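Home Issues Articles Authors Guidelines Search

4. Evaluation of the Urketti kit

4.1 Scope of the evaluation

This section reports on the Urketti tabletop arm kit as supplied by Tinwood and assembled in our laboratory. The kit is sold to teaching laboratories and small research groups that need a low-cost manipulator for collecting demonstration data. Our interest is limited to three matters: the effort needed to bring a kit into service, the repeatability of the arm after assembly, and its behavior on short pick-and-place tasks with round objects. We do not evaluate the policy training service that Tinwood offers with the kit under a separate contract.

One kit was bought at list price through the normal order form. The vendor was not told that the purchase was for a published evaluation. Questions that arose during assembly were sent to the public support address, and the replies were logged together with the build notes.

4.2 Assembly and calibration

Assembly was carried out by Thoa Đặng, who had built other arms of this class but had not handled this one. The instructions are clear on the order of the joints and weak on cable routing. In particular, they do not say how much slack to leave at the elbow. On the first build the slack was too short, and the servo lead pulled tight near the end of travel. The lead was rerouted before any data was taken. The vendor has since added a note to the online manual, though the printed sheet in the box is unchanged.

Calibration follows a fixed routine. The operator moves each joint by hand to its lower and upper stops, and the software stores the encoder readings. The routine does not check whether the stops have been reached. An operator who releases a joint early will obtain a calibration that is accepted by the software and is wrong. We repeated the routine 5 times and kept the median value for each joint. This step is not in the manual and we recommend it.

The control software is based on the Wovimbridge driver package. It installed without changes on our workstation. Joint commands are sent at a fixed rate, and the rate can be set only in a configuration file. The graphical tool supplied with the kit shows joint angles and motor temperature but does not record either of them – logging must be started from the command line.

4.3 Task set

The task set was adapted from the Jafarzadeh protocol for low-cost arms. The original protocol uses cubes and short cylinders. We replaced these with rolls of adhesive tape in different sizes, for two reasons. A roll presents a curved outer wall and an open center, so that more than one grasp is available, and the objects can be replaced anywhere without special ordering.

Three tasks were defined. In the first, the arm closes on a small roll and lifts it clear of the table. In the second, it moves the small roll to a marked position. In the third, it pushes a large roll over a short distance without tipping it. Each task was attempted 25 times under teleoperation. An attempt was counted as a success only if it was completed without a second approach.

The work area was bounded with black tape applied directly to the tabletop. The boundary serves as a visual reference for the operator and as the limit for object placement. An object that came to rest on or beyond the tape ended the attempt. Start positions were drawn from a printed list, which was the same for all three tasks. Figure 3 shows the arm at the work area.

4.4 Results

Repeatability was adequate for the task set. After a warm-up period the fingertip returned to its reference mark within the tolerance stated by the vendor. Before warm-up it did not. The difference was largest at the shoulder joint, which carries the weight of the remaining links, and it was seen in every session. Users who collect data immediately after power-on should expect an offset between early and late episodes.

The lift task gave few failures. Those that occurred were of one type: the finger met the outer wall of the roll above its midline, and the roll slid away as the gripper closed. Lowering the approach height corrected this. The placement task was limited by the operator and not by the arm, as the errors followed no consistent direction. The push task was the least reliable. The large roll tended to rotate when contact was made away from its center line, and the narrow finger offers little surface for correcting this.

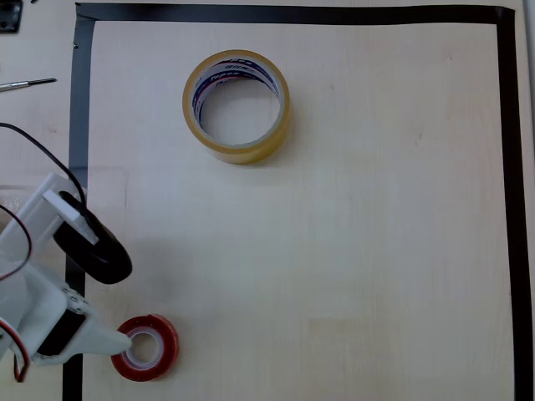
Figure 3. The arm with its gripper finger beside the small red roll. The large roll of clear packing tape lies farther up within the black boundary.

Can the kit be used for data collection without modification? It can be used as supplied for lifting and placement tasks, provided that calibration is repeated and the arm is warmed up first; for pushing tasks we advise a wider fingertip.

4.5 Cost and support

The purchase price covers the arm, the servo controller, the power supply and the printed parts. It does not cover a camera or a mount. A laboratory that has neither should add both to its budget. Replacement servos are sold singly, and the one we ordered under part number 2309 matched the unit supplied with the kit. The files for the printed parts are available to registered buyers, who may print replacements for their own use.

Support replies were accurate, but they varied in detail. The question on cable slack received a full answer with a drawing. A question on the command rate received a link to the Wovimbridge documentation, which does not cover the Tinwood configuration file. We found the correct setting by reading the source.

4.6 Limitations

The findings apply to a single kit assembled by one person. Variation between kits was not measured, and the fit of printed parts can be expected to differ between production batches. Gear wear was not examined. The kit was in service for too short a time to show it, and longer trials are planned for December. The software version evaluated was the one available for download on Apr 30, 2026. Later versions may check the joint stops during calibration – the vendor lists this as an open request.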